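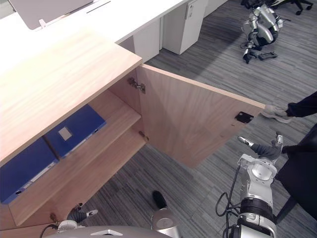
Okden College, Department of Economic History

Search this site Go

January 2024
Posted by the course tutor

Week 3 handout: salt and who paid for it

Hi all! I promised I'd write up the Flullport bit, as I rushed it horribly at the end. So, the salt tax. A household in Flullport used 30 pounds a year (mostly for fish and pork), and the town had 700 households on the roll. Multiply it out before class, please, and hang on to your answer!

What I love is how badly the collecting went. The toll house at Cistden shut at dusk, so carts simply came through after dark, and the fine was 10 shillings if you got caught. I'd have risked it too.

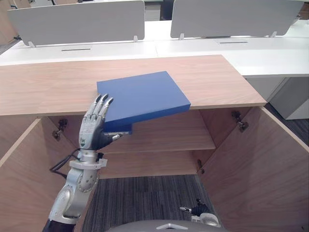

Ueda disagrees with me here and argues that the night carts were mostly carrying grain, with the salt coming in by boat and skipping the toll house altogether. I still think the fines book points my way, but read both chapters and come ready to pick a side. Bring the map from last week as well, the one with the creek on it.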